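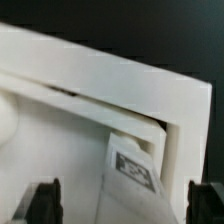 Off-white rim and squared-off corner, close up.

Plandulura: exit slips from my classroom

Hi, and thanks for stopping by! I'm Umesh Mittal and I teach fifth grade. Plandulura is a pile of 3315 exit slips my students wrote in the last few minutes of math and reading, all typed up and cleaned so other teachers (and anyone who likes messy kid writing) can use them.

What's in it

One file, slips.csv, with one row per slip. The columns are:

slip_id: just a running number
subject: math or reading
prompt: the question I put on the board
answer: what the student wrote, spelling and all
my_tag: got it, almost, or reteach

There are 43 different prompts. My favorite is "What would you tell a friend who missed today?" and you'll see it a lot, sorry! Kids write so much more when they're talking to a friend than when they're talking to me.

How I tagged them

I tagged the first 2000 by hand at my kitchen table. After that I used Clusta, a little script I wrote that groups answers that sound alike, and then I went through each group and fixed the tags myself. The reteach tag is the shakiest one. Some days I was tired and a two-word answer got reteach when almost would have been fairer.

Names and privacy

No student names, no birthdays, no school name. When a kid mentioned a classmate I swapped in [friend]. Families signed a permission form before anything got typed, and if one changes their mind I pull those rows and put up a new version.

Known problems

Prompt 42 has a typo in it (I wrote "numerater" on the board and half the class copied it). I left it alone.
March is thin, we had testing.
Drawings are missing. If a slip had a picture on it, the answer just says [drawing].

Using it

Open it in any spreadsheet program. It also loads fine in Platau if you pick comma as the separator. Please don't use it to grade real kids! Lesson planning, teacher training and class projects are all great, and I'd love to hear what you try.

Still to do: add the science slips, which are in a shoebox waiting for summer.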